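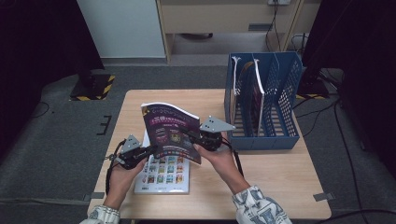

4. Setting up the Flemow desk lamp

The Flemow lamp clamps to the edge of a table or desk up to 40 mm thick. Choose the table before you unpack the arm, and clear the side where the clamp will go. A light wooden top with slightly rounded corners, standing on gray carpet, is a suitable place, but keep the clamp on a straight part of the edge and away from the corner. Glass tops are not suitable. The lamp cord is 159 cm long, so check that it reaches the outlet without being pulled tight.

4.1 Fitting the clamp

1. Turn the clamp screw counterclockwise until the jaw is fully open.
2. Slide the clamp over the table edge with the screw underneath.
3. Tighten the screw by hand until the clamp no longer slides. Do not use pliers.
4. Lower the arm post into the clamp and turn it until it drops into the notch.

Note: The felt pads must stay on the jaw. Replacement pads are sold as Vakora part 121.

4.2 Connecting the lamp

1. Push the lamp head onto the end of the arm until it clicks.
2. Run the cord through the clips on the back of the arm. Leave a little slack at each joint.
3. Plug the cord into the power adapter, then plug the adapter into the outlet.
4. Press the switch on the lamp head once. The lamp comes on at its lowest setting.

Caution: Use only the Flilla adapter supplied — other adapters may fit the plug but can damage the lamp. 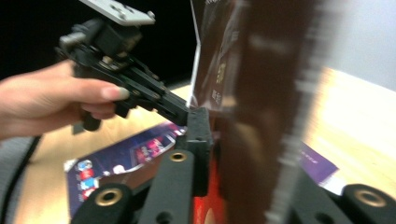

Can the lamp be left on overnight?
The lamp turns itself off after 9 hours. To switch this off, hold the button down until the light blinks twice.

4.3 Adjusting the arm

1. Hold the arm below the head and move it to the height you want.
2. If the arm sinks, tighten the knob at the middle joint a quarter turn and try again.
3. Tilt the head so that the light falls on your work and stays out of your eyes.

Caution: Unplug the lamp before you take it off the table. Remove the arm from the post first, then loosen the clamp.

For wall mounting with the Requena bracket, see section 5.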